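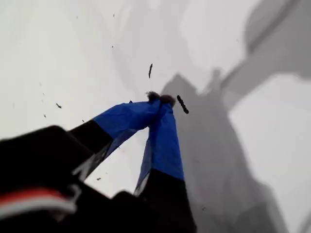 The Rovatholm edging kit is sold as a way to paint up to a ceiling or a door frame with no tape at all, and I bought it in May to do the hall, stairs and landing of a house in Otevness. I have never been good with tape. Whenever I try to take it round something narrow it wrinkles and comes loose, and paint will find its way under every one of those creases. A tool that lets me skip the job altogether had to be worth a try.

You get a flat pad holder with two small guide wheels, a short handle, a screw-on extension pole and six refill pads. There is also a shallow tray with a lid. The instructions are one folded sheet and the drawings are clear enough. The handle with a loaded pad came to 436 grams on my kitchen scales. That is heavier than a good brush, and you notice it after a long stretch above your head.

Loading is the part to get right. The pad wants paint on its face and none on the wheels. If the wheels pick any up they leave a neat double line on the ceiling, which I found out in the first ten minutes. I now dab the pad in the tray, drag it once over the ridges and wipe the wheels with a rag before each pass. It sounds fussy, but it soon becomes a habit.

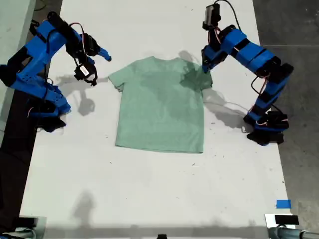 On flat, sound plaster the results are very good. Along the landing ceiling I got a straight line at the first attempt, and the second coat went on top of it with no trouble. I used Plallier matt emulsion, the ordinary sort, not thinned. A thicker trade paint from another room dragged a bit and left the pad marks showing.

Old walls are a different matter. The stairwell here has a wavy ceiling line and at least two old repairs, and the wheels follow every bump. I went over the worst parts with a small angled brush. The kit is also no use inside tight corners, where the pad holder is simply too wide. You will need a brush for the last inch or so, and the box does not say that.

The extension pole is the weak point. It screws on firmly but it bends, and at full length I could not keep an even pressure on the pad. I did the high part of the stairwell from a platform with the short handle instead.

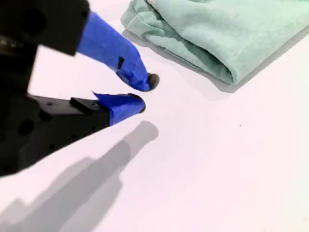

Myroslav Dovhaniuk

Cleaning takes patience. The pads rinse out well under the tap if you get to them straight away, though the edges start to curl after a few washes. The wheels pop off and go back on easily. The tray lid fits, but it is not airtight, and paint left under it overnight had a skin by morning. The tray is marked as holding 300 ml and I would not fill it that far if you mean to carry it up a ladder.

I also tried the Salinas edger, which is cheaper and has a plastic shield in place of wheels. The shield collects paint along its edge and needs wiping all the time. For a single small room it would do. For a hall and stairs I would pay the extra for the Rovatholm.

Do not throw your tape out. I still masked the stair carpet, the light switches and the newel post, and the kit makes no claim to help with any of those. For long ceiling lines on decent plaster it saved me most of an evening. I would buy it again, without the pole if they sold it that way.

Last updated: May
Print this page | E-mail this page

Reader comments (3)

Afshin Nazari
Agree about the pole. Mine fits an old broom handle – same thread – and that is far stiffer.

paintedstairs
Did you find the refills on their own anywhere? The shop near me only has the full kit.

Myroslav Dovhaniuk
Not locally, I had to order them. Wash the ones you have gently and let them dry flat, they last longer that way.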